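From: Magdy Mahrous
To: Perkthorpe and Grirndale allotments list
Date: 11 February 2026
Subject: Re: Water butts and the April switch-on

Karim Ghoneim wrote:
> The Wostandale side wants to know if we are sharing the
> 3,000 litre tank again this year. Last summer it ran dry
> twice and people at the far end got nothing. Could we
> agree something before April?

Karim,

Yes to sharing, but I'd like the far plots to fill first, before 6 in the evening, and the rest of us after that. The hose is 90 metres and just reaches if it goes behind the sheds.

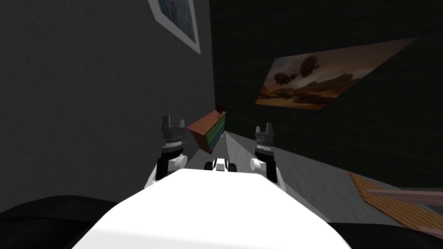 The tap on the tank needs replacing as well. It drips all night and the washer I put in last year was the wrong size. I've found a lever tap with the same thread, and it wants two people to fit it, one to hold the tank fitting still and one to turn. Both need their hands empty and up in front of them before we start, so leave cans and phones in the shed. I can do either Saturday if someone brings a big spanner.

The Ryu pump is still at my house. It runs but loses pressure after around 2 hours, so please don't plan on it for the beans.

Magdy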